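Print this page | E-mail to a friend

Search the newsletter: Enter keyword Go

Small shelves, big promises

5/10/20

Every few months the same advice comes round again. Your small things look a mess because you haven't got the right shelf for them, and once you've bought it the mess will sort itself out. I have been writing the storage column in this newsletter long enough to have bought quite a few of the right shelves, and I remain to be persuaded.

The latest round began in March, when Fongchan Sombatkul gave her talk on displaying collections at home. It was a good talk and well attended, and I'd like to say so before I start grumbling. Her view is that figures and other little ornaments should live on open tiers, low down, with plenty of bare shelf between them. She brought 11 slides to prove it. Every one of them showed a shelf that had plainly been dusted that morning.

My own doubts are about the bare shelf. Anyone who lives with other people knows what happens to an empty surface. Post lands on it. Keys land on it. Someone puts down a mug "for a minute" and there it stays until the weekend. Ms Sombatkul says you simply have to be firm. I was firm for nine days.

Ratree Wattanapong, who has been collecting longer than any of us, takes the opposite line and keeps 124 figures behind glass in a single cabinet. She dusts them twice a year. I can't fault that as housekeeping, although you do have to take the front row out to see the back row, and I wonder how often the back row gets seen.

Then there is wire mesh. The Prirna catalogue is full of it this season and makes large claims about air and light. Mesh is cheap, it weighs very little and I'll grant that it doesn't show the dust. It also has holes in it. A figure with small feet will lean, then tip, and if you've stacked your mesh shelves three high it has some way to travel. I'd use it for boxes and spare cables and leave anything with a face to a flat board.

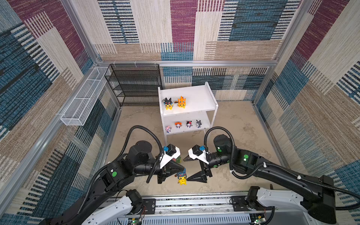 A mesh basket fixed high up is another matter, and I have slightly more time for it, provided you can reach it without a chair. Most people put theirs too high. They fill it once and then forget what went in.

As for colour, Femo will sell you a white shelf on the grounds that white "disappears". It doesn't. Put a white shelf in front of anything patterned and it's the first thing you notice. That may well be what you want, if you're trying to show off a couple of Pikachus in fancy hoods, but let's not pretend the furniture has vanished.

So my advice is duller than the catalogues. Leave your wallet alone for a month. Put out fewer things, on whatever you already own, and see whether you miss the rest — I put two thirds of mine in a drawer and have gone back for exactly one. If you still want a new shelf after that, measure the wall first and then measure it again with the skirting board included.

Readers who disagree are welcome to write in. Ms Sombatkul already has.

Print this page | E-mail to a friend

Contact us | © Zekanport Newsletter | Back to top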